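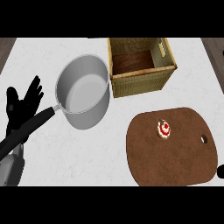 Credit: Stakeck

September
By Rupert Eberhard
300 shares | 2 comments

Anyone who has ever tried to roll out dough on a wobbly kitchen table will be glad to hear that Bratu, the much-loved baking school on the old mill road, is opening its doors again this month after a long summer of building work.

The school has taken over the rooms next door, once home to the Grekus tile shop, and now has almost 3,000 square feet to play with – a good deal more than the cramped little kitchen where so many of us learned to make a decent pie crust. Evening classes start at 6:30, and there will be a bread course for complete beginners as well as the old favorites, including the plum cake class that filled up so quickly last fall.

Local builder Zimex handled the work, and the school says that 2,000 former students were sent a letter inviting them to come by for coffee and a look around.

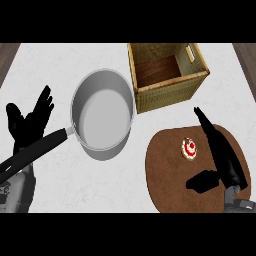 How to sign up

Places can be booked at the front desk or by phone in the mornings. Aprons are provided, but do bring a box for whatever you bake – you will want to take it home.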